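About Condden

Hi, I'm Jayson Belmonte, and I started Condden because I got tired of reading about what the White House said on a Friday without ever finding out what it meant for my own state by Monday. Governors answer back, agencies put out rules, and half of it never makes the evening news. So I write it down!

It began in November as an email to 60 people (mostly former coworkers, plus my very patient aunt). Rogelio Umali joined a little later and now handles the statehouse side — he reads reopening orders for fun, footnotes and all. We're a newsroom of 2, and we argue a lot, usually over headlines.

We don't take money from campaigns or parties. Readers pay for this, some 500 of you at the moment, and you can cancel whenever you like. If we get something wrong, we fix it at the top of the story and say what changed.

Got a tip, a leaked memo, a county meeting we should be listening in on? Write to us. I read everything, though I'm slow on weekends. Please keep letters to the editor under 200 words, and sign them with your real name and town.

This page was last updated 2020-05-18.
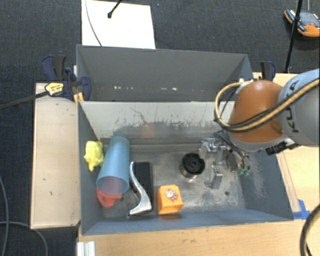 Oh, and if you'd like to write for us, send Rogelio a short pitch first — he's much nicer about drafts than I am.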